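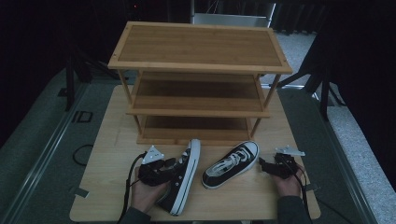
A three-tier shoe rack and a pair of black canvas sneakers with white laces.

Endau Kids > How Things Work > Around the House > Shoe Racks

Why Does a Shoe Rack Have Shelves?

A shoe rack is a small piece of furniture that stores shoes one level above another. Each level is called a tier. The rack in the picture has three tiers, with thin legs at the sides that support the lower shelves.

Saving floor space

Shoes left on a floor cover an area. Area is length times width. Suppose one pair of shoes needs a space 11 inches long and 7 inches wide. That is 77 square inches. Three pairs side by side need three times as much, or 231 square inches. Stack the three pairs on three shelves and the floor space drops back to the size of one shelf. The shoes now use height, and most hallways have plenty of height to spare.

What holds the shelf up?

The weight of a shoe pushes down on the shelf. The shelf passes that push to the frame, the frame passes it to the legs, and the legs pass it to the floor. Engineers call this a load path. Screws keep the parts from sliding apart. Look for small dark screw heads at the corners of the top shelf.

Parts of a canvas sneaker

Upper: the part that covers the foot. Canvas is a woven cloth.
Sole: the part that touches the ground. On these sneakers it is white rubber.
Toe cap: a rubber cover at the front.
Eyelets: the holes that the laces go through.

Loading a rack

1. Knock loose dirt off the soles outdoors.
2. Put the heaviest shoes on the bottom shelf. Low weight makes a rack harder to tip.
3. Set each pair side by side, toes pointing the same way.
4. Leave wet shoes on a mat until they dry.

Try it: measure your longest shoe, then measure the depth of a shelf. Which number is larger?

Last updated 2024-11-04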